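She runs the snack table at Zepeda, a shared workspace with 429 members, and has maybe ten minutes for me. Coffee in one hand. "Trays first. Always the trays."

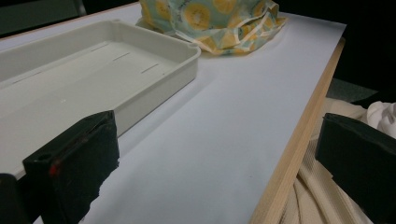

Tray and citrus-print bag on the covered tabletop.

She buys low plastic ones, pale, nothing fancy. Had 3 at the old Pristulgate site, kept 2. "High sides, people dont look in. They just walk past." 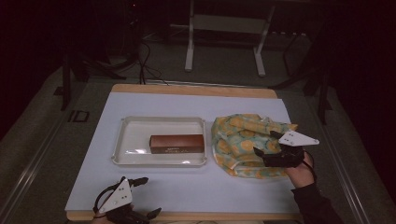
And the bags? Fold them later, she says – fruit prints, crumpled, whatever. "I'd rather have one out than go hunting for it at 4 pm."

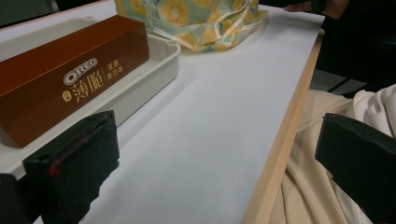
Oreo thins go quick, the dark chocolate especialy. Plain crackers – two weeks, easy. She's checking her phone now. Delivery downstairs. "Just put the box in the tray and leave it."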